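Section 3: Hanging the Fabric and Fitting the Lights

This section covers the fabric lining, the cross cables and the two clamp lights for the Skuretti table enclosure. The frame should already be standing and level on the floor. If it rocks when you push on a corner post, go back to Section 2 and adjust the feet before you hang anything.

What you need

The fabric bag, marked Mimari
The cable bag, with two cables and four end hooks
Two clamp lights and their power supplies
The hex key from the frame box
A clean sheet or blanket to lay the fabric on
A step stool

Allow around 100 minutes for the whole section if you are working alone. Most of that is the fabric.

Before you start

The fabric picks up lint, sawdust and pet hair, and it shows every bit of it. Sweep the floor and wipe down the posts first. Wash your hands if you have been handling the foot bolts, which ship with a thin coat of oil.

Do not iron the fabric. Fold lines from shipping drop out after a few days of hanging. If you can't wait, use a steamer on the low setting and keep it moving.

CAUTION: Keep the fabric away from heaters and soldering irons, and from any bulb that was not supplied with the kit.

3.1 Hanging the fabric walls

1. Spread the sheet on the floor and unfold the fabric on top of it. Find the long panel first. It goes at the back.

2. Turn the panel so the matte side faces into the enclosure. The two sides look alike under room light. Hold a flashlight close and at a low angle; the matte side stays dark and the other has a slight sheen.

3. Press the center of the top edge onto the rail, then work outward to each corner. Starting at a corner leaves you with a bunch of loose fabric at the other end.

4. Hang the two side panels the same way, starting at the back corner each time.

5. Overlap the panels at the corner posts and press the strips together from top to bottom. Leave no gaps. Even a narrow one lets in a bright line of light.

6. Fasten the bottom edges last. Pull down just enough to take out the slack. If the top edge starts to lift off the rail, you are pulling too hard.

Note: Panels cut for the older frame are too short for this one. The current back panel is 2,000 mm wide, and the width is printed on the label sewn inside the hem.

3.2 Fitting the cross cables

The cables run corner to corner over the top and keep the frame square. Without them the posts lean inward once the weight of the fabric is on, and the walls never hang flat.

1. Hook the first cable at the back left post and run it to the front right post.

2. Hook the second cable at the back right post and run it to the front left post. It passes over the first one.

3. Turn each tensioner by hand until the cable stops sagging, then give it one half turn with the hex key.

4. Measure both diagonals. They should match. If they don't, tighten the cable on the longer diagonal a little at a time and measure again.

CAUTION: The cables are for bracing only. Do not hang lights, tools or plants from them.
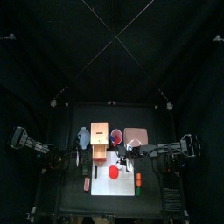
According to one reader of the first edition, a half turn was not enough in a room with a sloping floor, and the walls went slack again within a week. Another quarter turn on each cable fixed it. We have tried this on our own frame at the Grindbridge workshop and agree, provided you measure the diagonals again afterward. Do not go past a full turn in total. The hooks can open up, and replacements are sold only as a full set under part number 138.

3.3 Fitting the lights

1. Open the clamp fully and set it over the edge at the top of the enclosure, one light on each side.

2. Tighten until the light no longer swivels when you tap it. The rubber pads will flatten slightly.

3. Aim both lights at the middle of the table, then tip each one back a little. Aimed straight down they leave a hot spot on a pale work surface and a dull ring around it.

4. Run the power leads down the outside of the posts and hold them with the hook-and-loop ties. Leave a loose bend near the clamp so the lead doesn't tug when you move the light.

5. Plug in both supplies and switch on. Look for stray light at the corners — it is easiest to see with the room lights off — and press the strips together again where you find it.

If you bought the Rai dimmer, fit it between the supply and the light, with the arrow pointing toward the light. One dimmer runs one light. Two lights on a single dimmer will flicker at the low end.

3.4 Checks and care

Check the cable tension after the first week and then every few months. Fabric loosens a bit in damp weather and draws up when the heating is on, so walls that looked right in August may need refastening in January.

Brush the fabric from the top down with a soft clothes brush. For marks, use a damp cloth and plain water. Dish soap leaves a pale ring that is harder to get out than the mark was.

To take the fabric down, release the bottom edges first and the top rail last, and roll the panels around a cardboard tube for storage. Continue to Section 4 for the front curtain.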